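Publications > Working Papers > Household Objects and Play > Section 3.2

3.2 Soft blocks and the table covering

The Sota set has foam cubes of one size and several colors. We chose foam for the quiet, and for the edges, which do not hurt small fingers. The covering came from Mfinanga and is brown and matte. On a shiny surface the colors of the blocks were harder to name, especially in the late afternoon.

In the April sessions we asked 779 visitors to say which arrangement of three cubes looked "in order" to them. Many accepted a line even when it was not quite straight -- the gaps seemed to matter more than the angle.

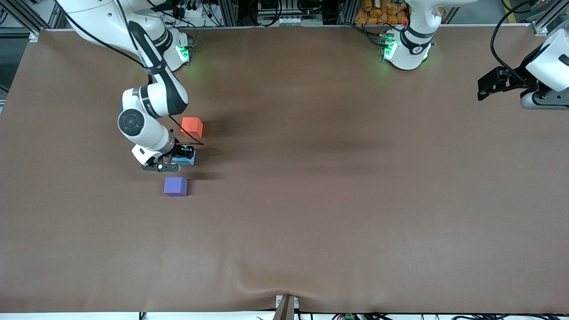
Figure 2. Orange, light blue and purple foam cubes in a rough line on the brown covering.

The spacing in Figure 2 is roughly one cube-width. When the gap was made wider, visitors began to speak of separate blocks and no longer of a row. Folds in the covering were left as they were, if they stayed away from the cubes.

Comments (2)

Retno Pelupessy: Did you try the same question with wooden blocks? At Zulelness we found that people want them closer.

Sakis reader: Please give the size of the cubes in the next version.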